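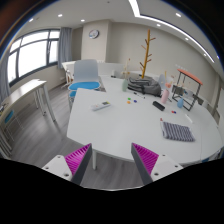
The remote, a pen and a few bits and pieces on the big white table.

How to plan a week on a ferry island without a car

I get asked this a lot, so I finally wrote it down. I've done five car-free island trips now and my first one was a mess – I booked the cottage before I looked at the boat times and spent a night on a bench at the harbor. Please don't do that!

Step 1: Start with the boat, then the bed

Open the ferry timetable before you open any booking site. Small islands often run a totally different schedule in the off season, and the page that comes up first in a search is usually the summer one. Check the dates in the corner. Write down the last boat out and the last boat back, plus the bus that meets each one (if there is a bus).

My friend Koen Groen missed the connection on our December trip by four minutes and had to pay for a cab all the way to the next port. The boat he was rushing for got canceled for wind anyway.

Step 2: Pick a base you can walk from

Look at the map and find the grocery store. Now find the dock. You want to sleep somewhere between the two. A sea view up on the hill sounds lovely until you're hauling potatoes and a bag of charcoal up there in the rain (ask me how I know).

Email the host and ask how long the walk is with luggage. Hosts always say ten minutes. Ask if it's paved!

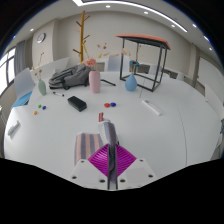 Step 3: Book bikes early

Most small islands have one rental place, maybe two, and they run out. I reserve mine the same day I book the room. Ask for a rear rack and a decent lock, and take a quick test ride before you pay. Mine once had no back brake and I only found out on the way down to the lighthouse.

If you'd rather not bike, ask about the mail van or the school bus. On some islands they'll take passengers for a couple of coins, but you have to flag them down and you need to know the route.

Step 4: Leave a day with nothing in it

Fog happens. Put your one big outing – the seal boat, the long coast walk, whatever you came for – on day two or three so you can bump it back if you need to. I keep the day before the ferry home totally open. Last time I spent it eating fried fish on the sea wall with a paperback and it was my favorite day of the week.

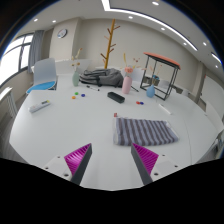

Step 5: Bring cash and a paper copy

Card readers go down when the signal does. I carry around 179 in local money in small bills, which has always been plenty for bikes, lunches and the odd boat ride. I also print the timetable and my booking confirmation and stick them in a zip bag with my passport.

Packing is a whole other post, but take a windbreaker even in July, and shoes you've already worn in. A headlamp too, if you're staying outside the village. Street lights stop pretty quickly once you're past the last café.

If you have a favorite car-free island, tell me in the comments. I'm still deciding on the next one and Koen wants somewhere with shorter cab rides.

44 comments
3,655 shares

More like this
What I pack for a week by the sea
Night trains with a bike: what I learned
Cheap lunches near the harbor
Five easy coast walks for rainy days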